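Subject: Re: [kostlow-list] Arrests over the Groswood jewellery break-in

On Saturday Benito Garrido wrote:

> Does anyone have a straight account of the arrests? My sister
> heard on the radio that 14 people were picked up, my neighbour
> says it was five, and the Kostlow page has people arguing over
> whether the jewellery has been found. I was in the building the
> night it happened and gave a statement, so I'd like to know if I
> should expect a call.
>
> Benito

Hi Benito, hi all,

I went to the public session at the Groswood station and took notes, so I'll pass on what was said there. I have left out names because some of the people involved haven't been charged with anything.

Both numbers you heard are right, in a way. Fourteen people were brought in for questioning. Nine were let go the same day without charge. The other five were kept in, and two of those have now been charged with break and enter and theft. The remaining three were released while inquiries go on. The radio used the first figure and didn't update it until the evening bulletin, by which time the number had already gone around the list twice.

The two who were charged were picked up at separate addresses, one in Groswood and one out past Jurkberg. The officer who spoke wouldn't say how they were connected to the hotel. She did say that neither was on staff there, and she asked people to stop posting about the night porter, who has been treated as a witness from the start.

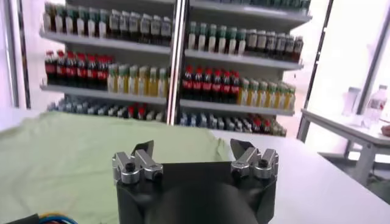
On the jewellery, some of it is back. The Grigaitė necklace, the one the singer was meant to wear for the second half of the concert, has not been recovered. Two rings and a bracelet were found at the Jurkberg address and are being held as evidence. The cash from the office drawer, $1,550, was listed separately and is still missing. I asked whether the value of the necklace would be released and was told no, so please treat any figure you see online as a guess.

The story about the singer being tied up is wrong. She was on stage at the hall when it happened. Her assistant came back to the suite a little before 10 p.m., found the door open and went down to the front desk to call the police. No one was hurt. That was in the first statement from the police, but a couple of the entertainment sites ran the other version and it has been copied everywhere since.

As for your own statement, anyone who gave one that night may be called again before the first hearing, which is set down for December. You don't need to ring them. If you have moved or changed your phone number, leave the new details at the front counter with the reference from your copy of the statement. They are also still after photos or video taken in the hotel driveway between 8 and 10 p.m., even if it seems like there's nothing in it.

The hearing will be open to the public but the room is small and the press will take up the front rows. I plan to go and can post notes afterwards if people want them — just don't expect much, as a first hearing is mostly dates and paperwork. 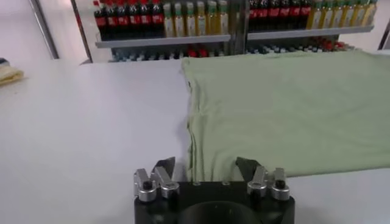
Adoración Paredes adds that the hotel has been sending its own letter to guests who were on the same floor, and that it is separate from anything the police are doing. Hers asked her to sign off on a list of belongings within two weeks. She rang the front desk and they gave her more time, so if you have the same letter and aren't ready to sign, ask for an extension. She has also asked that the list not be used to trade names of the people let go, and I agree with her.

I'll put the station's counter hours in the next post, once I've checked them.

Regards,
list moderator, Kostlow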